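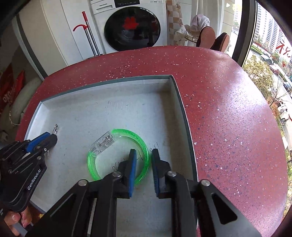

4. Comparação das garras de mão

4.1 Por que voltamos às almofadas

Quando começamos este trabalho, eu achava que a escolha da almofada era um detalhe de acabamento, daqueles que a gente resolve numa tarde de sexta-feira (Friday, como insiste a planilha da Amancay Farías, que nunca trocou o idioma do calendário). Pois bem, passamos boa parte de junho nisso! As garras da Figura 3 são pretas, com os dedos movidos por articulações aparafusadas e almofadas azuis nas pontas, e foi com esse tipo de garra de mão que gravamos todas as demonstrações desta seção. O objeto da direita na bandeja é a pulseira verde translúcida, de longe a peça que mais nos deu dor de cabeça; o da esquerda, junto à ponta da outra garra, é uma pecinha de metal em pé.

Figura 3. Duas garras de mão sobre a bandeja branca, com a pulseira translúcida entre os dedos da garra da direita. As marcações à mão no fundo da bandeja aparecem perto da peça.

Comparamos quatro almofadas, que vou chamar pelos nomes que usávamos no dia a dia: Vudus, Bravon, Timmermans e Lolitix. As duas primeiras são de elastômero moldado, uma mais dura e outra mais mole; a Timmermans tem a mesma dureza da Bravon, mas com nervuras mais fundas; a Lolitix é um corte nosso, feito de uma manta fina colada sobre uma base rígida. O Reinaldo Bittencourt torcia abertamente pela Lolitix (foi ele quem cortou), e por isso ficou combinado que ele não avaliaria as tentativas dessa almofada.

4.2 Procedimento

Foram 600 demonstrações no total, divididas igualmente entre as quatro almofadas. Cada demonstração começa com as duas garras abertas e fora da bandeja, e termina quando a peça está presa, erguida acima da borda e devolvida ao fundo. Contamos como falha qualquer toque que empurre a peça até a parede da bandeja, qualquer queda antes da devolução e qualquer caso em que o operador precise usar a outra mão. Essa última regra entrou no segundo dia, depois de uma discussão comprida entre mim e a Amancay sobre o que seria "ajudar só um pouquinho".

Usamos 12 peças pequenas, escolhidas para serem chatas no sentido técnico e no outro também. Algumas são baixas e quase não oferecem lateral para o dedo; outras são estreitas e tombam com o menor contato. A pulseira junta duas dificuldades: o anel fica deitado e o fecho é um bloco transparente de formato bem diferente, de modo que a pega pelo anel e a pega pelo fecho são, na prática, duas tarefas. Registramos as duas separadamente.

Os dois operadores se revezavam a cada bloco, e a ordem das almofadas era sorteada na véspera. Eu queria sortear a cada tentativa, mas trocar almofada leva tempo e o parafuso não perdoa – desistimos disso ainda no piloto.

4.3 Resultados

A Timmermans ganhou, e ganhou com folga nas peças baixas. As nervuras parecem segurar a borda do anel mesmo quando a pega entra torta, coisa que acontece o tempo todo com gente cansada. A Bravon veio logo atrás e foi a preferida dos operadores no questionário, que a descreveram como "macia de fechar". A diferença entre as duas praticamente some quando se olham apenas as peças altas, então quem trabalha com objetos desse tipo pode escolher pelo conforto sem grande culpa.

A Vudus foi a mais previsível. Escorrega mais, só que escorrega sempre do mesmo jeito, e o operador aprende a compensar depois de poucas tentativas. Fiquei surpreso com o quanto isso pesou: no último bloco, ela já empatava com a Bravon na pega pelo fecho. Se tivéssemos parado na metade do estudo, a tabela contaria outra história.

Já a Lolitix começou muito bem e foi piorando. A manta descolava nos cantos, e uma ponta levantada basta para empurrar a peça antes do contato. Recolamos 2 vezes durante a coleta (as tentativas afetadas estão marcadas no material suplementar e não foram retiradas da análise). O Reinaldo sustenta que o problema é a cola e não o corte, e pode até ter razão, mas com estes dados não consigo separar uma coisa da outra.

4.4 Sobre a visão a partir do pulso

Um ponto que não estava no plano e acabou ocupando várias reuniões: o material transparente. Na imagem da câmera presa à garra, os dedos ficam grandes e próximos, e a peça disputa espaço com eles. O verde da pulseira ajuda bastante no anel, mas no fecho incolor o que resta são as estrias internas e o contorno. Nas demonstrações humanas isso quase não importa, já que o operador enxerga a bandeja diretamente. Para a política treinada depois, importa muito, e a perda de desempenho se concentrou quase toda na pega pelo fecho, com qualquer almofada.

Tentamos também um recorte mais fechado da imagem, imaginando que o fundo atrapalhasse. Não mudou grande coisa nas peças opacas e piorou um pouco nas transparentes, talvez por tirar da vista as paredes da bandeja, que servem de referência para a altura. Mantivemos a imagem inteira em todos os experimentos da Seção 5, com a almofada Timmermans nas duas garras.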